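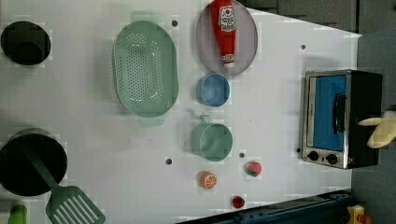

I've spent five weeks with the Basska kit, and I want to make the case for it while I'm still excited, because I think the people behind it have understood something the rest of the market keeps missing. Robots learn kitchens best when the kitchen is cheap, small and a bit of a mess. Basska's whole pitch is a toy kitchen and a box of props, plus software that keeps track of what you tried. That's it! The props are well chosen, too. The spatula lies right across the frying pan with its handle inside, the ketchup bottle rests on its plate at a slant, and the toaster oven has a long black handle on its door that a pair of padded fingers can go looking for. Every one of those is a different grasp, and you get them all on one little counter.

Compare that with the Gredico set we had before (tidy, matched blocks in a tray, very handsome). Our arm got good at blocks. Then Mélanie Després put a colander in front of it and we all learned how little that meant.

My colleague Gopinath Nambiar thinks I'm overselling this. He says toy food weighs nothing and a real pan would undo half of what we've trained. Fair enough, and I'd love to see Basska sell a weighted version of the pots. But we logged 312 attempts in October, most of them in the hour after lunch, and I could reset the counter with one sweep of my arm and start over. Try doing that with real ketchup.

I do have complaints. The manual runs 12 pages and spends most of them on unpacking. The scene planner wants you to name every object before it will start, and it forgets the names if you close the lid on your laptop. Support took until the next Tuesday to answer me, though the answer was a good one.

Still, I'd buy it again, and I've already asked for a second counter so we can leave one set up overnight.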